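螺丝回盒:Mellness共享工坊的零件整理日,我也去凑了个热闹

2025年6月4日 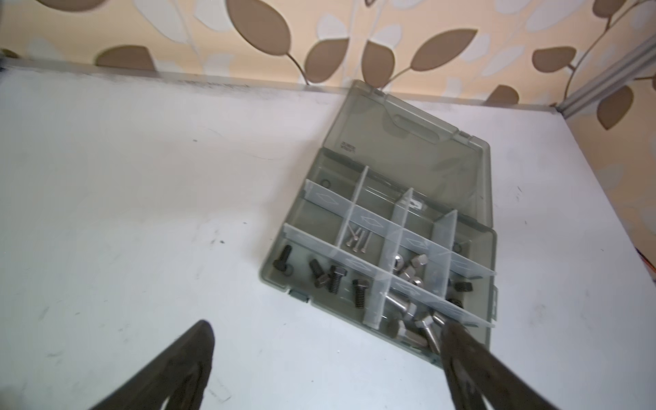

螺丝到底该按长度分,还是按粗细分?

先按粗细分,再按长度分。粗细不对的螺丝怎么都拧不进去,长度差一点往往还能凑合着用,所以找的时候第一眼要看的是粗细。

这个问题我在Mellness问了一上午,问谁都是差不多的答复,所以干脆写在最前面,省得大家往下翻。下面说说活动本身。

Mellness共享工坊从二月份就开始念叨要办一次零件整理日,念叨到天都热了,总算办成了。地点就在一楼那间公用工作间,上午开始,中间吃了顿盒饭,下午收工。报名表上写的是11个人,到场的比这多,因为有人带了家里人来,还有一位是来还电钻的,还完也坐下来跟着分了。

起因很简单。工坊靠门口有一个大铁皮桶,平时谁做完活剩下几颗螺丝、几片垫圈,顺手就扔进去,想着以后总有用。以后确实有用,可是谁也不愿意把手伸进去掏。我自己去年修书架,缺两颗木螺丝,在桶里翻了快半个钟头,最后还是骑车去五金店买的,手指头还被一颗自攻钉扎了一下。回来跟人一说,发现大家都有类似的经历,还有人从里面掏出过一把早就以为丢了的自行车钥匙。

所以这回的任务就是把桶倒空,东西全部分出来,装进带隔板的收纳盒里。盒子是工坊拿会费统一买的,半透明灰色塑料,翻盖上带提手,里面用透明隔板分成一格一格,前面有两个卡扣。我个人很喜欢这种盒子,盖上盖子也能隐约看个大概,提起来就走,放在车后座也不占地方。有人觉得不如那种一排排小抽屉的柜子好,两派为这个争了好一阵,最后说好盒子归外带,抽屉柜的事下次再议。

倒桶那一下动静真大!哗啦一声,隔壁做皮具的都探头过来看。桶底还有一层锈渣子,先用吸铁石过了一遍,再拿筛子筛。这里插一句,吸铁石外面一定要套个塑料袋,吸完把袋子翻过来,东西就全兜在里面了。我第一次没套,结果蹲在那儿一点一点往下抠,被人笑了半天。

分的时候是流水作业。第一张桌子只管粗分,螺丝一堆,螺母一堆,垫圈一堆,认不出来的丢进一个搪瓷盆里。第二张桌子分头型,外六角的、内六角圆柱头的、十字沉头的,各归各。到了第三张桌子才量尺寸装格子。我坐的是第三张,自认为最有成就感的一张,因为前面再乱,到我这儿都是一小把一小把整整齐齐的了。

装格子也有讲究。我一开始挺贪心,恨不得每个格子都塞满,旁边一位大姐说别塞,满了一晃就串格,开盖的时候全跳出来。她的办法是每格最多装到一半多一点,短的细的单独放,几颗也值得占一个格子。我那个盒子刚开张的时候就是这样,黑色的外六角螺栓放了四颗,隔壁格三颗细细的银色内六角,看着空荡荡的,有点像刚搬家的样子。后来别的盒子慢慢填起来,我反倒觉得这几个空格留着挺好,总得给以后的零件留个座位嘛。

量尺寸用的是一块打了孔的样板,螺丝往孔里一插,能顺顺当当进去又不晃荡的,就是那个规格。游标卡尺也有,可是排队的人多,样板快得多。工坊说样板可以借回家用,登记一下就行,我已经登记了。

再说说颜色这件事。来的人里有好几位跟我一样,以为黑的就是结实的,银的就是不锈钢的。工坊负责五金的师傅听见了直摇头,说光看颜色靠不住,黑的可能是发黑处理,银的也可能只是镀锌,强度得看头上的标记,没有标记的就别拿去装要受力的东西。他的建议是同一个规格里颜色不同的先分开放,拿不准就当普通件用,吊柜、秋千、儿童床这些一律买新的。我觉得这条值得贴墙上,后来他们还真写了张纸贴墙上了。

标签这块,Skillden那边来了一位帮忙的,带了一台小标签机。Skillden是街对面办手工课的,平时跟Mellness共用仓库,所以他们也有好些东西混在桶里。标签的写法讨论了挺久,最后定下来的格式是头型、粗细、长度,三样写一行,贴在盒盖外面,格子里面不贴。理由是格子里的东西会换,贴里面的标签撕起来烦死人。我自己家里的盒子以前就是贴在里面的,撕过的人都懂。

中午的盒饭是Illow小馆送来的,茄子烧得特别入味,米饭给得也多。吃饭的时候大家聊得最起劲的居然是各自家里的“螺丝罐”。有人用饼干铁盒,有人用酸奶瓶,有一位说他父亲留下来一整抽屉用药瓶装的螺丝,每个瓶子上都用胶布写了字,他到现在都舍不得换。我听了还挺感动的,回家路上一直在想,我那个月饼盒要不要也写几个字。

下午的进度慢了不少,主要是剩下的都是难啃的。有生锈咬死的,有滑了牙的,有不知道从什么机器上拆下来的奇形怪状的件。师傅定的规矩是:滑牙的、弯的、锈到看不清螺纹的,不留。这条执行起来最难,总有人舍不得,拿起来看一看又放回去。我就偷偷藏了一颗,头特别大,样子很好看,准备拿回去当镇纸。(后来坦白了,师傅说拿走拿走,别再放回来就行。)

轻微生锈的倒是可以救。工坊的做法是泡白醋,泡上一夜,拿旧牙刷刷一刷,用清水加一点小苏打过一遍,擦干之后再抹薄薄一层机油。要注意的是镀锌的别这么泡,醋会把镀层也吃掉。当天只来得及泡上,活动结束的时候那几个玻璃罐还摆在水池边上,等哪天去看看结果。

粗略估了一下,这一天分出来的零件大约1,000件,装了6个盒子,还剩小半盆没认出来的。盆没有倒掉,放在工具墙下面,旁边搁了个本子,谁认得出来就写一笔,拿走也行。Sokol五金铺的老板下午来送垫圈,顺路蹲在盆边看了看,当场认领了好几样,说是老式窗户的插销配件,现在不好买。他家铺子就在工坊后面那条巷子里,平时零卖,一颗两颗也卖,态度也好,缺什么可以先去他那儿问问。

也有几件事我觉得可以改进。一是灯,第二张桌子正好背光,分头型的几位一直把东西举起来看,到下午胳膊都酸了,下回最好每张桌子配一盏台灯。二是椅子,折叠凳坐久了真的不行,我第二天腰还在抗议,建议大家自己带个坐垫。再就是小朋友,有两个孩子跟着来,分垫圈分得比大人还快,可是小零件毕竟怕误吞,太小的娃还是别带进工作间,工坊也说会在外面另外摆一张桌子给他们画画。

顺便把新的使用规矩也转述一下,问的人挺多的。盒子现在统一放在进门左手的架子上,会员可以整盒提到自己的工位用,当天用完放回原处,不过夜外借。要带出门的话得在本子上写一下,最长借2天。拿了几颗螺丝不用登记,用剩下的请放回对应的格子,实在不知道放哪一格,就放进架子最下层那个搪瓷小碗里,每周有人统一归位。大铁皮桶已经洗干净搬到院子里去了,听说要拿来种薄荷,总之别再往里面扔螺丝了!

家里想自己动手整理的,我也啰嗦几句个人经验。别一次全倒出来,尤其别倒在地毯上,我吃过这个亏。找一张浅色的桌面,或者铺一块白布,深色的螺丝在上面一眼就能看见。旁边放几个小碟子,先粗分,分完一轮歇一歇再细分,连着干眼睛会花。盒子买带活动隔板的,长螺栓多就抽掉一块,零碎多就多插几块。还有,盖之前检查一下隔板有没有插到底,没插到底的话,垫圈会从底下的缝里溜过去,等你发现的时候已经全混在一起了,又得重来。

下一次整理日会轮到钻头和批头,时间还没定,工坊说会在门口的黑板上写出来,也会在会员群里通知。想参加的到前台登个记,不是会员也可以来,盒饭要提前说一声,好跟Illow那边订份数。家里有多余的收纳盒、小玻璃罐也可以带过来,洗干净、有盖子的就收。

我肯定还去,这回记得带坐垫。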